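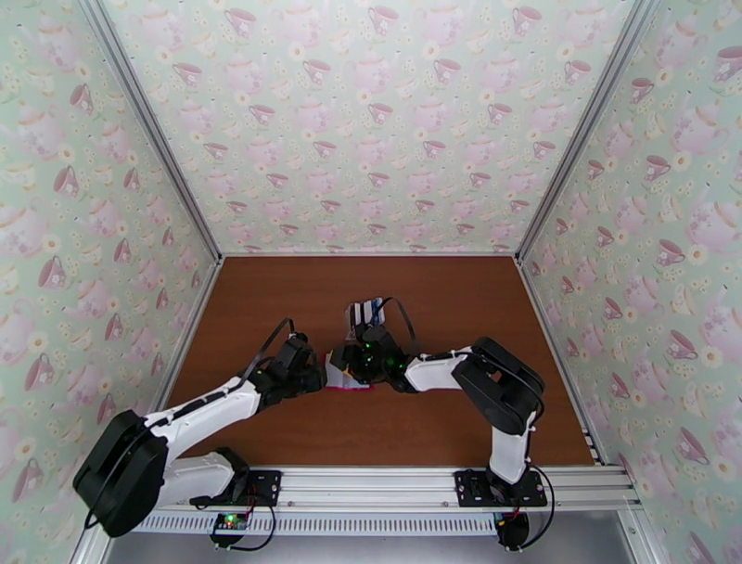 Teacups, teapots and daisies on mint green. I am completely smitten.

I have been thinking about wallpaper for about three weeks straight now, and my family would like me to stop. So I'm putting it all here instead, where you can close the tab if you need to!

It started with the back hallway. Our place in Wollville has had the same magnolia paint in there since before we moved in, and every winter I say I'll do something with it and every winter I paint a chair instead. Then in February I pulled off a loose bit of skirting to get at a dead power point and found a strip of old paper behind it, maybe as long as my hand. Brown trellis, orange flowers, a tiny green bird with half its head missing. Somebody chose that! Somebody stood in a shop, pointed at the bird and took it home.

I took a photo and sent it to my friend Tyra Lindqvist, who hung paper for a living before her knees gave up, and she rang me straight back instead of texting. Kitchen paper, she reckoned, used up in the hall because there was half a roll left over. Apparently that was very common. People papered cupboards, the insides of drawers, the wall behind the fridge, anything to use up the end of the roll.

So now I'm a kitchen paper person. I love the grand stuff too, the big damasks and the hand-painted birds, but the patterns that get me are the cheerful ones made for rooms where people peel potatoes. Fruit bowls. Roosters. Teapots, obviously. My nan had a paper with copper pans on it and I used to give each pan a name while she did the crossword (the big one was Gordon). I can still tell you where the seam was, next to the window, with a pan handle that didn't quite meet up with its pan.

That seam is a pattern matching problem, by the way, and I now know far more about it than I did. Every paper has a repeat, the distance before the design starts over, and the bigger the repeat the more you waste lining up each strip with the one before. A small busy print is much kinder to a beginner. It's kinder to wonky walls as well, and ours are very wonky – the hallway is a good thumb's width narrower at the top than the bottom.

On Saturday Tyra and I drove out to Gindandale for the salvage sale, which is in the old wool store and smells exactly like you'd hope. I had $25 in my pocket and a rule that I wasn't allowed to go to the cash machine. Bernd Vogler has the wallpaper table down the far end, all dead stock from shops that have closed, stacked up like firewood. He'll let you unroll things if you ask first and roll them back properly, and I unrolled a LOT of things.

The one I brought home is a cream ground with little blue jugs and sprigs of something that could be parsley. Two full rolls and a part roll, all with the same batch number, 1359, written on the end in pencil. If you ever buy old paper, check that number! Different batches can be different shades, and you won't see it until the second strip is up beside the first and the glue is going off. Tyra once had to strip a whole dining room over it and she still goes a bit quiet when it comes up.

There was also a gorgeous yellow one, number 835, with lemons, but only a single roll. I put it back. I have thought about it every day.

We did the first wall on the next dry morning. If you're having a go yourself, draw a plumb line before anything else, because your corners are lying to you. Mix the paste thinner than feels right, then book the strip (fold it pasted side in on itself) and leave it alone while you have a cuppa. My first strip went up crooked and came off again. The second had a bubble the size of a scone. By the fourth I was smoothing from the middle out like I'd been doing it for years, and Tyra had stopped saying "hmm" from the doorway.

I left the scrap with the bird where it was, behind the skirting, and slipped a bit of the blue jugs in next to it with our names on the back.

There's three quarters of a roll left. I'm thinking the inside of the linen cupboard, and then maybe the drawers. If anyone reading has any of the lemons, 835, please write to me. I will pay postage!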